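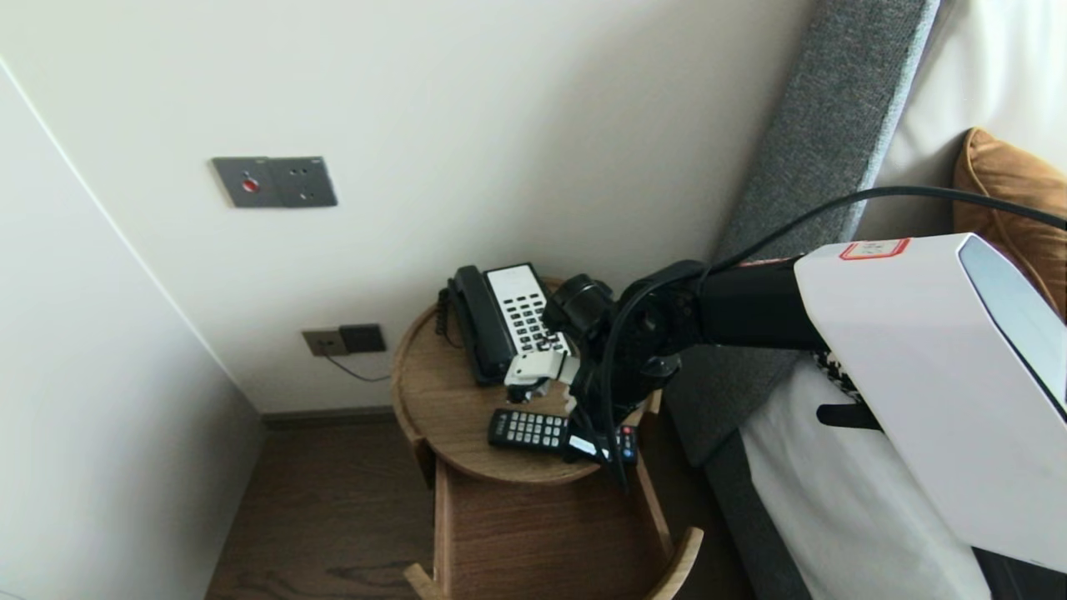 Selorm Addo asked after the last class why a hotel should still pay for a telephone line in each room, when every guest carries a phone. I promised to answer in the notes, so the first part of this handout is my answer.

## Unit 2: The room telephone and the front desk

The room telephone does three jobs:

- It tells the desk **which room** is calling, also when the guest cannot speak well.
- It works for guests whose own phone has no local service.
- It carries the wake-up call.

In our case study, the hotel in Fevport has 179 rooms. In March the desk received 19 calls at night from room telephones. Most were small matters, such as a missing towel or a noisy neighbor, but 2 were medical. Please read these two in the case file before we meet.

### Answering a call

1. Answer before the third ring.
2. Say the name of the hotel, then your own name.
3. Use the guest's name if the display shows it.
4. Repeat the request in short words.
5. Give a time, and write it in the log.

Do not say "I will try." Say what you will do and when. If the matter belongs to housekeeping, you pass it on yourself and the guest does not call again.

### Homework

Compare the call log of Provholm with the one from Fevport. Which requests came back a second time, and who should have closed them? One page is enough. Bring it on paper.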